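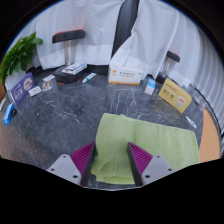

Fig. 1. Light green towel, folded, on the marbled surface.

Courses > Household Practice 2881 > Handouts > Unit 4: Folding

Filed under: Linens, Storage, Handouts

Household Practice 2881
Unit 4. What folding is supposed to do
Notes by Ross Cairns, Lakitis evening program

Read these before the practical. Bring one bath towel and one hand towel from home, washed the way you normally wash them. New towels are no use for this unit. They have finish on them from the factory and they hold a crease in a way yours won't by January.

4.1 The claims

Most of you will have met folding advice already, and most of it comes in the form of a promise. Fold this way and you will save space. Fold this way and the towel will last longer. The reading pack has three pages from the old Lillau housekeeping manual, which makes both promises in its first paragraph and tests neither of them.

I'd like you to treat these as separate claims, since they are often sold as one.

Space. A towel has a certain amount of cloth in it, and folding doesn't remove any. What changes is the footprint and the height. A towel folded in thirds the long way and then in half is narrower and thicker than one folded in quarters. Whether that saves space depends on the shelf. On a deep, narrow shelf it probably does. On a wide, shallow one the stack hangs over the front and you have gained nothing. The Lillau pages don't mention shelves at all.

Wear. The usual line is that creasing the same place again and again breaks down the fibers. I can believe it for table linen that is pressed hard and left in a drawer for years. For a terry towel that gets used, washed and tumbled I have yet to see anything persuasive. If somebody brings me evidence I will rewrite this paragraph.

Looks. This is the claim I trust most, as anybody can check it by standing back from the shelf. Edges tucked inside look neater than edges facing out.

4.2 Reading a fold

Before you fold anything, practice looking at something already folded. Go back to Fig. 1. The far edge is fairly straight, so at a glance it passes. Then look at the near lower-left, where the stacked layers show, and at the crease down the left section with the wrinkling beside it. A wrinkle next to a crease can come from several causes: layers pulled unevenly, cloth bunched inside, a towel that has dried out of shape. You can't tell which from the outside. Students like to announce the cause anyway. Write down what you see first and the guess second, in a different column.

Terms for this unit:

Face: the side that ends up on top.
Spine: a folded edge with no loose ends in it.
Open edge: where the layers stop and can be counted.
Flap: a piece that has escaped the outline of the stack.
Roll: a fold thick enough that it won't lie down.

The Toton method, which some of you will have been taught elsewhere, uses "lip" for both flap and open edge. I find that unhelpful and will mark it as an error in written work.

4.3 The standard fold, for what it's worth

1. Lay the towel out flat and smooth it from the middle outward.
2. Bring the long sides in so the edges meet or overlap slightly.
3. Smooth again. Slow down at this step.
4. Fold end to end, then once more if the shelf calls for it.
5. Set the spine toward the front.

You will be told that step 2 must be done in exact thirds. Try it in the practical both ways, with a rule and by eye, and see if your neighbor can pick out which was which once it is on the shelf. In my groups the guesses have not been impressive.

You will also be told that speed comes with practice. Some of it does. A good part of what passes for speed is people quietly skipping step 3.

4.4 A looser stack

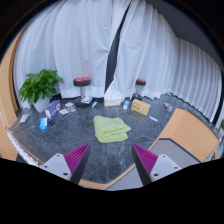
Hamish Skinner wrote back on an earlier draft of this section that I was being too fussy, that a towel is going to be shaken out and used the same evening, and that he would accept any stack that stays on the shelf when the door is opened. He added that he has handled hotel laundry in lots of 300 and never once been asked about a flap.

I take the point about hotels less seriously than he does, as hotel shelves are built for hotel towels. The point about use is harder to answer. With a soft stack like the one in Fig. 2, the layers are uneven, a pointed flap reaches out on the right and a thick roll runs along the lower right side. By the terms in 4.2 that is two faults. Does either one matter? A roll does, I think, if something is going on top of it. A flap may not matter at all behind a closed door.

Ejigu's chapter (in the pack, skip the diagrams) argues for marking only faults that affect the next towel in the pile. I'm not fully sold, but it is the most sensible rule in the reading.

4.5 For the practical

Allow 10 minutes for the looking exercise and the rest for folding. Work in pairs, on a clean flat surface larger than the towel when opened out. One folds, the other writes, then swap.

Record for each towel:
- fold used
- faults, using the 4.2 terms
- your guess at the cause, kept separate
- whether you would refold it, yes or no

Written sheets are due 25th July. Please don't hand in the towel.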